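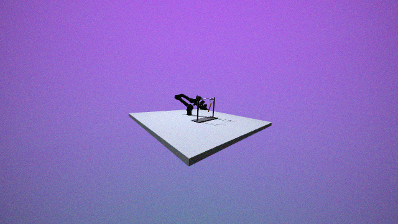 Slide 1. Simulated arm and rack fixture, overview.

SPEAKER NOTES
Reporting rules for simulated manipulation trials
Ghazal Nazari, Kodex
March 20, 2019

Opening. Two minutes, no more. Introduce the subject: what a simulation report has to contain before Kodex will accept it as evidence for a cell change. The rules cover fixed arms with a two-finger hand. Mobile bases are in a separate document, and I will not take questions on them today.

Point to the rack beside the arm and the orange piece hanging from the bar. Everything is grouped near the back of the platform and the rest of the surface is clear. State that the clear area still has to be declared in the report. We had a submission from Ikberg in October that gave the fixture position to the millimeter and left out the platform dimensions. It was returned.

Rule 1. Declare the scene.
List every body, with its collision shape and mass. If a body has a visual mesh and no collision mesh, say so in the same line. Floor markings count as visual only. Read out the Prendergast template header here, then move on.

Rule 2. Fix the seeds.
Minimum 600 trials per condition. Seeds are listed in an appendix, in run order. A rerun gets a new seed and a new line; the old line stays in. Expect an objection on run time. The answer is that the Zureo batch finished 3,190 trials over one weekend on ordinary desktop hardware.

Rule 3. Report contact settings.
Friction, stiffness, damping, solver step. If the step was changed during tuning, give the first and the last value. Grasp success is sensitive to all four, so a success rate without them is not comparable with anything. Pause for questions.

Rule 4. Submit more than one viewpoint.
An overview is required. So is a view from the hand, taken from behind the fingers, with the fingers and the fixture both visible. The round field of view is acceptable and does not need to be cropped to a rectangle. On the slide the fingers are open, and the orange rod can be seen above the gap with its lower end at the gray fixture. Ask the room which side of the rod the gray pole is on. It is on the left. A reviewer should be able to answer that kind of question from the submitted views without opening the model. 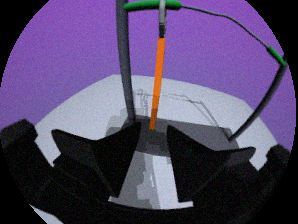 Rule 5. Keep failures.
Logs of failed trials are kept for as long as logs of successful ones. Sort them by failure type: missed grasp, slip, collision, timeout. "Other" may not exceed 5 percent of failures. Above that, add a category and sort again.

Closing slide. Template version, contact address for the review desk. Mention that reports over around 2,000 lines should be split by condition. Leave the rule list on screen during questions.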